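Subject: Re: [smallholders] Ewe lamb weights and when to tup

> We weighed ours in September and they averaged 37 kilos.
> Would you put them to the tup this year or leave them
> till next? The Fasby sale has some smart shearlings.

I'd leave them! We tried it at Puseck with ewe lambs that weight and spent April bottle feeding (never again, my back says). Ours went in the second autumn, 3 to a pen at lambing, lovely and easy.
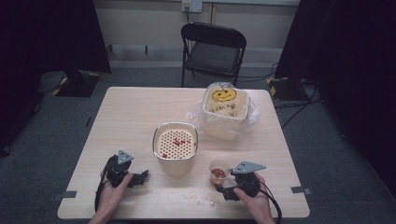 White tub with the holey insert, and a small cup

Do go to Fasby though. I paid 500 for a shearling tup there and he's been a gent, bar one gate.
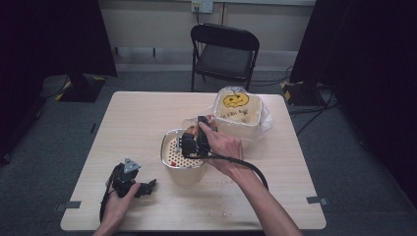
Clear cup on its side

Are you feeding anything yet? I've got mine on decent hay and a Nulano lick bucket, no cake till after Christmas. They're on the bank field, and it's still growing, which is daft for October. 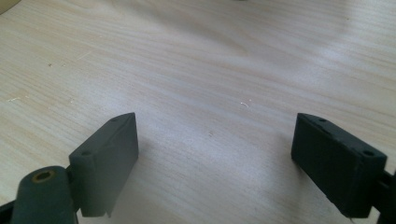
Table top, close up

Oh, and can whoever borrowed the weigh crate drop it back at Puseck? Any evening after six is fine.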